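Right, glove chat, as promised to the three of you who asked. I have been through a lot of work gloves on this allotment and I have opinions.

First up, the posh ones. I bought a pair of Soltex last spring because the shop at Didau had them by the till and I am weak. Lovely fit, stiff as a board by June. They live in the shed now and I only wear them for nettles.

Then leather. Great for brambles, hopeless for anything small. You try picking up a bean seed in leather gloves. I dropped most of a packet down the side of the cold frame and had beans coming up there until September!

So now it's the cheap knitted cotton ones with the dots on. Bag of 10 pairs, and I wish I'd done it years ago. They go in the machine with the tea towels and nobody in this house has complained yet.

Washing tips, as I know someone will ask: cool wash, no softener (it makes the dots go slippy, or I think it does), and dry them flat. Don't put them on the radiator. I did 2 pairs on the radiator in January and they came off fit for a toddler.

Oh, and pull them into shape while they're damp – each finger, one at a time. Takes a minute with the radio on.
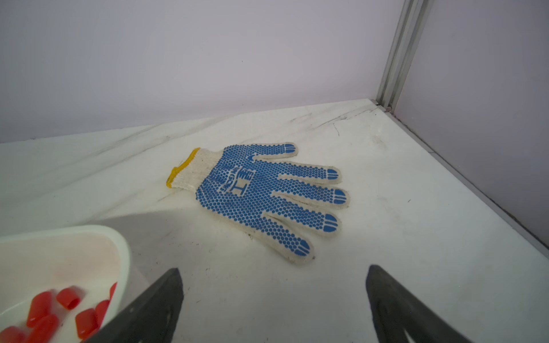 I like a coloured hem as well. The bright yellow is dead easy to spot when you've put one down in the potatoes and walked off, and I do that every single time I go to fill the can.

The blue tips are the other thing. Plain knitted ones always go at the fingers first on me, usually the thumb, so I'll take anything with a bit of extra coating there.

What they won't do is keep you dry. It's cotton, it soaks up the lot. For the water butt and the pond I've still got my big rubber Wetance pair, which smell awful and come up to my elbows.

Someone's asked about the Matić ones with the long cuffs. Not tried them! If you have, tell me whether they're any good with roses before I spend the money.

Off to find the other half of four odd pairs. Kettle first.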